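The shelf comes first: Faraji Nyanda on two years of running a small grocery

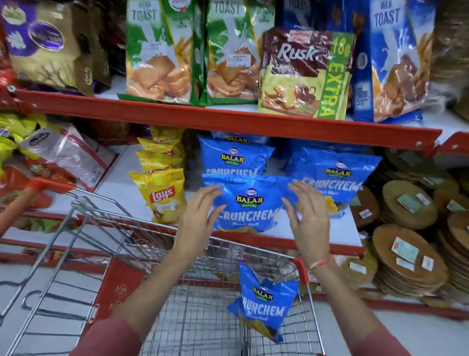 Issue 2, page 2

Faraji Nyanda has the snack aisle half sorted by the time we sit down, at a folding table between the cool room and the back door. He opened Gasto, the grocery on the main street of Ikville, two years ago, and he still does most of the shelves himself before 8 a.m.

"I like doing it," he says. "You learn what people want by what they've moved. If I paid someone else to straighten the packets I'd never know."

Chips are where he starts most mornings. The shop carries the plain lines every supermarket has, such as Lay's Classic Salted, and next to them a good run of Indian snacks. Balaji Wafers sit right beside the Lay's, including the blue Crunchem packets in Masala Masti flavour.

He didn't plan it that way. When the shop opened, the Indian snacks were in an aisle of their own at the back, along with the pickles and the flour. Sales were fine, but only to people who already knew what they were looking for.

"I had a customer who'd been coming in for months, and one day she asked me if we'd started selling a new chip. We'd had it since the first week. She'd just never walked down there. So I moved them all in together. Chips with chips, biscuits with biscuits, tea with tea. I don't care what country it's from, it's a chip."

The change took him a weekend and cost him some complaints. A few regulars thought he had dropped their favourites. He put a handwritten sign up in the old spot pointing people to the front and left it there until December.

Nyanda grew up helping in his uncle's shop and worked in warehouses before he took on the lease. The building had been a hardware store called Talavera, and the old name can still be read on the side wall when the sun is low. He kept the hardware store's heavy counter and replaced nearly everything else.

Choosing the shelving took longer than he expected. Chip packets are light and full of air, and on a deep shelf they fall over as soon as one is taken from the front.

"A tin stays where you put it. A packet of chips won't. Somebody picks one up, reads the back, puts it down again, and the one beside it goes over. Kids give them a squeeze. I've stopped getting upset about it. I walk past, I stand them up, I keep walking."

He does have rules, though. Older stock goes to the front. Packets face out so the flavour can be read. Nothing gets jammed in to save a trip to the storeroom, and anything that has split comes off the shelf straight away. Crushed packets he takes home, and his kids are happy with the arrangement.

The shop now carries 3155 separate lines, up from 600 when it opened. He knows the number because he entered every one of them into the stock system himself, most of them at night. The growth came mainly from requests. A notebook hangs from a string by the till, and anyone can write in it.

"Some of it I can't get. Someone wanted a particular brand of mustard from when they were a kid, and I rang everywhere. It's not made anymore. But most of it I can find. It might take me a few weeks."

Ordering is the part he likes least. His main wholesaler, Aritz, delivers to Ikville once a week, and anything forgotten has to wait for the next truck. In the first few months he ordered too much of what he liked eating himself. These days he goes by the shelf and by the notebook, in that order.

I ask what people put in their carts with the chips. He thinks about it for a while.

"Soft drink, mostly. Onions. You'd be surprised how many people buy chips and onions. They crush the chips up and put chopped onion and tomato and a bit of lemon over the top. A customer told me how to do it and now that's dinner at my place once a week, when my wife's on late shift."

He has been asked whether he would open a second shop. The answer is no, at least while the kids are small. He would like a bigger cool room and better lighting over the frozen goods, and he wants to fix the back door, which sticks when it rains. The carts need some attention too. One of them pulls to the left, and he has been meaning to look at the wheel since winter.

A bell goes at the front of the shop. Nyanda gets up, folds his chair and leans it against the wall — he has a customer, and the biscuits still to do.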